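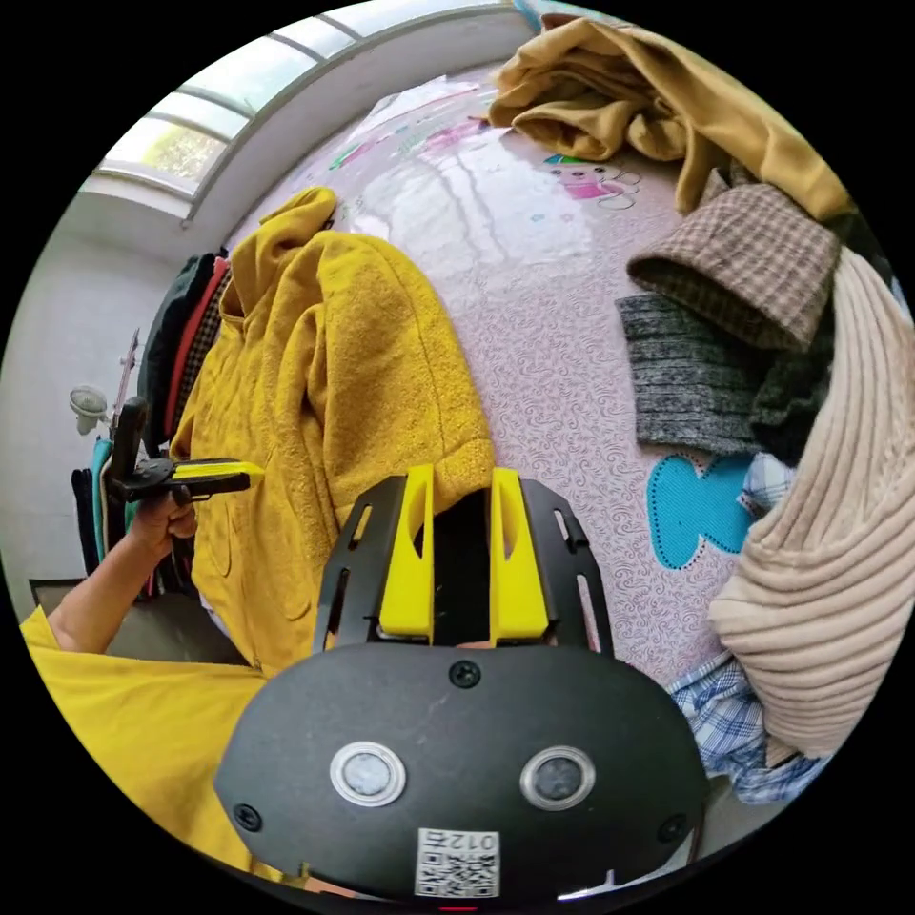
**mujic_lens** wrote:
Anyone shot dawn at the Ater viewpoint lately? Going up in December with the old Mokari 80mm and no idea where to stand. Last time I got there with the sun well up, total waste of petrol. Taking a mustard-yellow fleece like the one in the pic, hood and all, so at least one of us can be the bit of colour in the foreground. Is the lower path still open??

**Ognjen Dumitrescu** wrote:
Open in summer, yes. Skip the viewpoint tho. Go left at the gate, 2 minutes down to the rocks, much better line on the water. 80 is too long for it imo, take something wide.

**pruvness29** wrote:
Disagree, wide up there is all sky and nothing else. Long lens, pick out the ridges. Did mine at 100 and cropped a bit.

**Ognjen Dumitrescu** wrote:
Depends on mist. No mist no ridges. Ive been up there more times than I care to say

**Arben D** wrote:
Rocks are lethal with frost on, wouldnt send anyone down there in the dark in december. Viewpoint, tripod, flask. Go the afternoon before and pick your spot in daylight.

**mujic_lens** wrote:
Ok viewpoint first then, rocks once its light. Taking both lenses. Parking?

**pruvness29** wrote:
Layby before the bridge. Not teh farm track, they lock it.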